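Notebook entry, June
Project: Vendell household chore trials
Entry by: Gemma Inskip
Subject: Readiness review, kitchen counter tasks

The purpose of this entry is to record the present position on counter clearing and wiping, ahead of the review with Mombridge. The question put to the group in spring was whether a machine can be left alone with an ordinary kitchen counter for one working shift. The answer remains no, although the reasons have changed.

Under the current plan, 800 demonstrations are to be recorded by hand before the policy is retrained. Of the tasks on the list, 12 concern rigid items such as plates and cups, and seven concern cloth. The rigid items are progressing in good order. A plate presented at the near edge of the counter is now treated as a solved case for planning purposes, and no further sessions have been requested for it. Cloth is another matter. The Zudix policy closes on a towel readily enough but has no reliable account of where the rest of the towel has gone, and the later steps suffer accordingly. 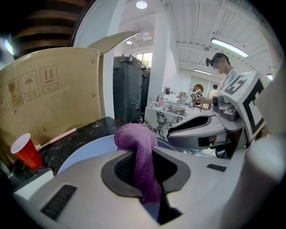

SECTION 2. CLOTH HANDLING

The purple microfiber towel is retained as the standard article for this section. It folds over on itself and hangs down once gripped, and it can easily lie over a plate that the policy also needs to find. In the last evaluation the planner chose the plate as its next target while the towel was still held. Vlachopoulos has proposed a fixed order (cloth first, dishes second) as a temporary measure. I have agreed to this for the next build only, as no household can be expected to keep to it.

Demonstrators are asked to observe the following:
Grip the towel near its middle on odd-numbered runs and near a corner on even-numbered runs.
Release fully before reaching for a dish.
Leave small articles where they lie on the counter. Cups and thin sticks are part of the task.
Keep the marker cube on the second gripper clear of sleeves.

The dark veined stone continues to give trouble in depth estimation - the pale counter gives less. An additional 200 runs on the dark surface are requested, drawn from the existing total.

Open items
Decide whether a dropped towel counts as a failure or a restart. The two logs presently disagree.
Vlachopoulos to supply the revised grip force table.
Wiping is deferred until the fixed order has been tested.

G.I.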